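Review: The Clemside Walking Guide, second edition

The Karnodbridge Local History Society has reissued its guide to Clemside, the district of brick terraces and small squares that lies north of the canal. The text is by Morenike Bashir, with maps drawn by Eylül Karakaya. The print run is 2,000 copies.

The guide divides the neighborhood into 2 walks, each with a table of distances and a list of former street names. The account of the Harahap estate, sold in lots from 1851 onward, is the strongest section and draws on deeds not cited in the first edition. The maps are clear, although the lettering around Okov Square is too small to be read outdoors.

Less satisfactory is the treatment of the shopping streets, which receive a single page.

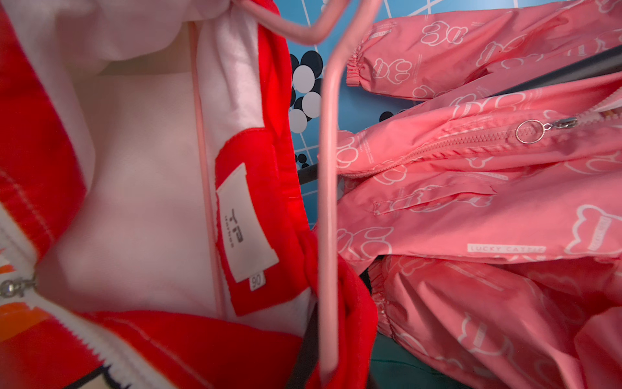 The index has been expanded and now covers house names as well as streets. Readers should note that the second walk includes 30 steps down to the towpath, with no level alternative given. The binding is sewn and lies flat when opened. The guide is recommended to residents and to those considering a move to the district.

Contact the Reviews Desk | © 2018 Karnodbridge Local History Review | Back to top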